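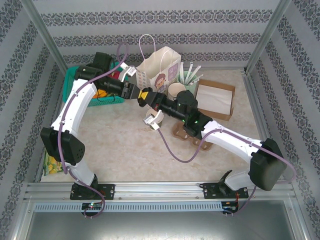
Cahier d'atelier, projet Carari
2 juin 2020

Imprimer
Envoyer par e-mail

Reprise du registre de Drolance, là où je l'avais laissé en mai, c'est-à-dire en plein milieu de la lettre M (quelle idée de s'arrêter là !). Pour ceux qui prennent le cahier en route : c'est le registre où l'officier d'état civil a inscrit les nouveaux libres de la paroisse après l'abolition, avec le nom de famille qu'on leur attribuait ce jour-là. J'ai transcrit quelque 80 entrées depuis ce matin, j'ai les yeux qui piquent mais je suis ravi, ça avance enfin.

La main change au folio 15. Le premier scribe faisait des « r » presque plats, qu'on prend pour des « i » une fois sur deux, et le second appuie tellement que l'encre a traversé. Du coup j'ai repris tous les prénoms du début de la série M avec la nouvelle grille de lecture, et plusieurs « Marie » sont redevenues des « Maire »... puis des « Marie » encore. J'ai laissé un point d'interrogation dans la colonne des remarques, merci de ne pas le supprimer sans regarder l'original.

Belle surprise par contre : une mère et son fils inscrits le même jour sous deux noms différents, sans un mot d'explication. Elle reçoit un nom de plante, lui une sorte d'anagramme de son prénom. Si on n'avait que l'index alphabétique, on ne les rapprocherait jamais ! C'est la mention « fils de la précédente », ajoutée en marge, qui sauve tout.

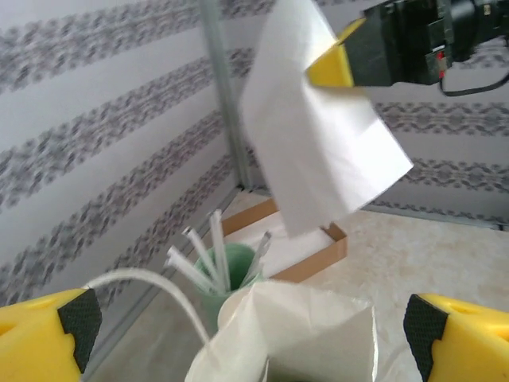 Je propose donc qu'on crée un champ « lien de parenté déclaré » séparé du champ « nom attribué ». Oui, je sais, on avait dit qu'on ne touchait plus à la structure du tableau. Mais là on perd vraiment de l'information, et les familles qui nous écrivent cherchent justement ces liens-là. L'orthographe, elles s'en moquent un peu.

Autre souci, le lieu de naissance. Le registre met « née à la Côte » pour les personnes arrivées d'Afrique, et rien de plus précis. Sur l'ancienne version du tableau quelqu'un (peut-être moi, il y a longtemps) avait remplacé ça par « Afrique de l'Ouest ». J'ai remis la formule d'origine partout. On transcrit ce qui est écrit, l'interprétation va dans les notes.

Reçu aussi la réponse du dépôt de Sistudley pour la correspondance du négociant. Ils ont bien la liasse, mais la reliure est trop serrée pour être ouverte à plat, et les fins de lignes partent dans la pliure. Il faudra passer par l'atelier Okoro pour un devis de débrochage. En attendant je travaille sur la copie ancienne, qui a ses propres fautes, évidemment.
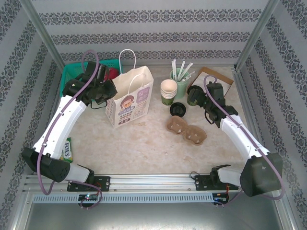

À faire

- Finir la lettre M et relire les folios du second scribe.
- Ajouter le champ de parenté (si tout le monde est d'accord, répondez-moi dans la marge).
- Relancer Okoro pour le devis.
- Vérifier si la mère au nom de plante réapparaît dans les mariages de Drolance. J'ai cru voir le même nom en feuilletant, à recontrôler à tête reposée.

Imprimer | Envoyer par e-mail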